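Waststead Community Help
Home and Workplace Equipment – Questions

Can a machine sort and put away mixed small items yet?

Asked in May 2020. 3 answers. Status: open

Our organization operates a toy and household goods lending room in Waststead. Returned items arrive in mixed bins. A typical bin holds soft toys, plastic figures, building blocks, empty bottles and whatever else families have placed in it. Staff remove each item, decide where it belongs and set it on the correct shelf or in the wash pile. On a full day we handle 300 items, and the work takes two members of staff most of the afternoon.

The management has asked whether any part of this task could be given to a machine before December. We do not require speed. We require that items are not damaged and that the machine can be left running while staff attend to visitors. Is such equipment available to an organization of our size, and if so, what should we ask a supplier?

Answer 1 (marked helpful by 6 members)

The short answer is that picking single items out of a mixed bin is possible under controlled conditions, and that the complete chore you describe is not yet available as a finished product for a small organization.

It is useful to divide the task into parts. Finding an item in the bin is the part that has improved the most. Taking hold of it is less certain. A rigid block with flat sides offers a gripper two good surfaces. A bottle lying on its side may roll when touched. Items that rest against a wall of the bin are difficult for any gripper, as a finger must fit between the item and the wall. Deciding where the item belongs is a separate problem, and for your purposes it includes judging whether a toy is clean or broken. I am not aware of a system that does this to the standard a lending room would expect.

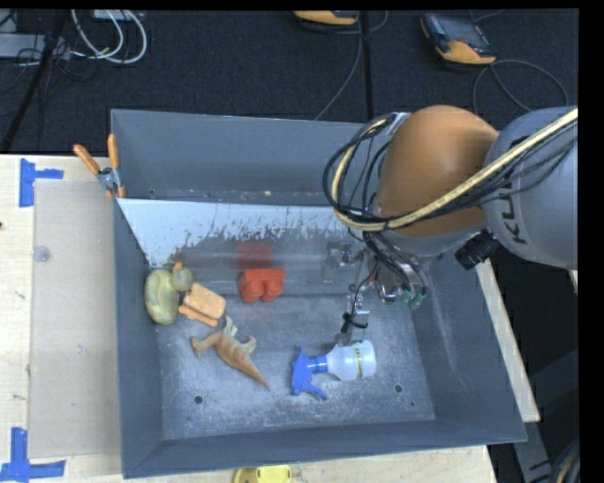 The container itself also deserves attention. Shiny metal can mislead the cameras on which these systems depend, and steep sides limit the angles from which an arm may approach. A supplier who demonstrates on an open tray should be asked to repeat the demonstration in your own bins, with your own items, and without rearranging them between attempts. Please ask for the number of failed picks as well as the number of successful ones. Ask also who is expected to be present when a pick fails – in most installations a trained person must clear the fault and restart the arm, and this will affect your wish to leave it unattended.

An industrial arm further requires a safety assessment and, in many cases, a fence or other guarding. In a room open to families this may decide the matter by itself.

Answer 2

We looked into this at our depot in Ung. The supplier, Guvden, quoted for the arm only. The gripper, the cameras, the table and the programming were all extra. We did not proceed. We bought a conveyor and better labels and have been satisfied with them.

Answer 3

Has the original poster considered Nundo? I understand they offer a sorting machine. I do not know whether it handles toys, I have only seen it used for parcels. It takes items up to 40 cm in length.

Comment on Answer 3: The Nundo unit needs a barcode on every item. It would not suit loose returns.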